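# 方形餐具 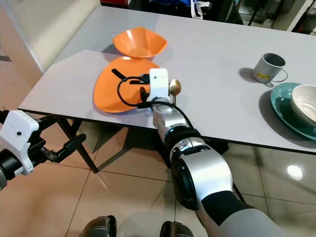

*白色桌面上的橙色方口碗与同色方盘，右侧为浅灰色金属杯、蓝绿色圆盘及白色碗。*

**方形餐具**，又称方口餐具，指口沿或外廓近于四边形的盘、碗、碟等日用食器。多数产品并非严格的正方形：盘类的四角通常修成圆弧，碗类则常在口沿处外撇，使圆形或近圆形的碗身过渡为四角的轮廓。在零售目录中，方形餐具一般与圆形餐具并列，有时归入“现代风格”或“创意餐具”，这两个名称都没有公认的定义，本条目不予采用。

关于方形餐具的说法很多，可靠的却不多。商品文案常称其“节省桌面空间”“更显档次”“更适合东方菜肴”，这些说法大多没有给出比较对象，也没有说明测量方法。下文在引述此类说法时，尽量注明其成立的条件。

## 名称与范围

“方形”一词在行业中用得很宽。边长相等的盘称方盘，两边不等的称长方盘或条盘，口沿呈波浪状而仍能看出四角的碗，有的商家称“四方碗”，有的称“花口碗”，还有的称“荷叶碗”。同一件器物在不同目录里可以有三四个名字，消费者据名称选购时往往得不到预期的形状。

本条目所说的方形餐具包括：

- 方盘：四边大致相等，四角圆弧或直角；
- 方口碗：口沿有四个可辨识的角，碗身可方可圆；
- 方碟：尺寸较小，多用于调料或骨刺；
- 套装：由上述器物按同一颜色或同一轮廓配成。

边缘带棱但整体为圆形的器物不在此列。八角盘是否算方形餐具，各家目录处理不一，一般另立一类。

## 形制

### 盘

方盘的关键在角。直角方盘轮廓清楚，但角部容易磕碰，清洗时也容易在内角积留酱汁。圆角方盘较为常见，角的弧度越大，可用的平面越接近圆盘，所谓“方盘容量更大”的优势也就越小。宣传中常把方盘与直径等于其边长的圆盘相比，这样方盘的面积自然较大；若改与对角线等长的圆盘相比，结论正好相反。两种比法都算不上错，只是很少有文案写明用的是哪一种。

盘沿的做法分平沿、翻沿和卷沿。平沿方盘叠放较稳，端拿时手指不易伸入底部；翻沿方盘便于端拿，占用的橱柜高度也随之增加。

### 碗

方口碗的口沿通常向外撇开，四角略高或略低于四边的中点，侧面看去呈轻微起伏。起伏的幅度全凭设计，没有功能上的统一标准。有人认为角部可以充当倒汤的流口，这一说法只在角部明显收窄时成立；口沿宽阔平缓的碗，液体仍会沿边散开，倒完还会顺外壁流下一道。

直接就碗喝汤时，圆口碗的任何一处都可以使用，方口碗则只有角部或边的中段较为顺手，因人而异。习惯端碗进食的家庭对此意见颇多，习惯把碗放在桌上、用勺进食的家庭则很少提及。

## 颜色与釉面

橙色、蓝绿色、白色和灰色都是日用餐具中常见的颜色。高光表面会在灯下形成明显的反光点，看上去较新，也较容易显出划痕和水渍。哑光表面遮掩划痕的能力稍好，但金属餐具在某些哑光釉上会留下灰色痕迹，常被误认为釉面破损，其实多为金属附着，可用温和的去渍膏处理。

“橙色促进食欲”是餐具文案中反复出现的一句话。颜色对进食量的影响确有人做过研究，但研究对象、食物种类和照明条件各不相同，不宜直接套用到某一只碗上。浅色食物盛在橙色盘中对比较强，胡萝卜、南瓜一类则几乎与盘同色，看不清楚分量。

颜色鲜艳的低温彩釉制品，购买时应查看是否标明可接触食品。仅凭颜色深浅或光泽判断釉料是否安全，没有依据。

## 材质

方形餐具可用陶瓷、玻璃、密胺、金属及竹纤维复合材料等制成。仅凭外观往往难以分辨：上色均匀、表面光亮的密胺碗与施釉陶瓷碗在照片中十分相似，网购纠纷中有相当一部分由此而起。较可靠的办法是查看底部标识，其次是掂重量。敲击听声的办法流传很广，但受器壁厚薄影响，误判不少。

陶瓷坯体在干燥和烧成中会收缩，方形坯体的角部与边部收缩不一致，较易变形。因此同一批方盘叠在一起时，常能看到四角高低略有不同。轻微的翘曲属于工艺常态，放在平桌上摇晃则应视为次品。有的卖家把后者也解释为“手工感”，这种解释不必接受。

密胺制品不宜用于微波炉。标称“可微波”的密胺餐具时有出现，遇到时应以材质标识为准，对广告语保持怀疑。

## 摆放与搭配

方形餐具可以成套使用，也可以与圆形器物混放。常见的摆法是方碗置于方盘后方或直接置于方盘之上，杯子放在另一侧，圆盘上再叠一只小碗，供另一名用餐者使用。混放时若以颜色区分，每人一色，方圆的差别反倒不重要。

“方盘能够紧密拼接，节省桌面”的说法在理论上成立。实际用餐时，盘与盘之间要留出手和勺筷的位置，盘沿相贴的情况很少。真正能省下空间的是托盘、冰箱隔层和洗碗池旁的沥水架，前提仍然是各件尺寸相同。

与方盘同用的杯子一般为圆形。方口杯偶有生产，饮用不便，未见普及。金属杯与陶瓷餐具同桌时，杯壁较硬，收拾时若直接叠在釉面上，容易留下印痕，应当分开放置。

勺子的摆法各地不同，放在盘右、盘内或搁在勺托上的都有。金色勺子与橙色餐具颜色相近，在商品图中经常成对出现。金色镀层的耐久程度差异很大，外观相似的两把勺子，使用一年后可能相去甚远，单看颜色无法预知。

## 收纳与清洗

叠放是方形餐具最常受到称赞、也最容易令人失望的地方。同款方盘叠放整齐，四角对齐后可以紧靠柜壁；一旦混入别家产品，角的弧度不同，上层便会悬空或偏斜。方口碗因口沿有起伏，叠放时需要转到同一方向，否则容易卡住。强行拔出是角部崩瓷的常见原因。

洗碗机的碗架多按圆盘设计，方盘插入后角部可能碰到喷臂，应在启动前用手转动喷臂检查。手洗时应注意内角。圆角盘用普通海绵即可，直角盘则需要窄刷。

## 个案：Stuvetti套装

本条目编写时参考了一份Tellberg公司的产品目录，其中列有名为Stuvetti的方形餐具套装，货号494，共14件，含方盘6件、方口碗6件，其余两件为大盘和汤盆。目录称该套装“适合六口之家的一切场合”。六只盘、六只碗恰好各供一人一件，没有余量，打破一件后能否单独补购，目录未作说明。

同一目录中的Verkik系列为圆形餐具，与Stuvetti颜色相同，目录建议两者混用，并附有叠放示意图。图中圆碗置于方盘上，看来稳妥；方碗置于圆盘上则四角外伸，超出盘沿，取放时容易碰到邻近的杯子。目录对此未加提示。

另有名为Paul的方盘，见于10月的增补页，只列单价和颜色，没有尺寸，无法与前两者比较。

## 常见说法及其可信程度

**“方形餐具比圆形餐具更易破损。”** 部分成立。直角产品的角部受力集中，磕碰后确实容易崩缺；圆角产品与圆形产品的差别缺少可比的数据。

**“方形餐具装得更多。”** 取决于比较方式，见上文“盘”一节。碗类还要看深度，口沿宽而外撇的碗看起来大，实际容积未必大。

**“方形餐具不适合中餐。”** 理由多为转桌摆放不齐、端碗不便。前者属观感问题，后者只涉及碗。

**“一套餐具应当全部同形。”** 这是陈列上的习惯，对使用没有影响。

## 选购时可核对的项目

1. 底部是否标明材质及食品接触用途。
2. 尺寸标注的是边长还是对角线。
3. 置于平面时是否摇晃。
4. 同款两件能否顺利叠放和分开。
5. 单件是否可以补购。

商品图不能代替尺寸数据。拍摄角度会明显改变方盘的观感，从斜侧方看去，正方形与长方形有时难以区分。

## 参见

- 圆盘
- 密胺餐具
- 餐桌布置
- 勺

*本条目最后修订：2019年3月1日*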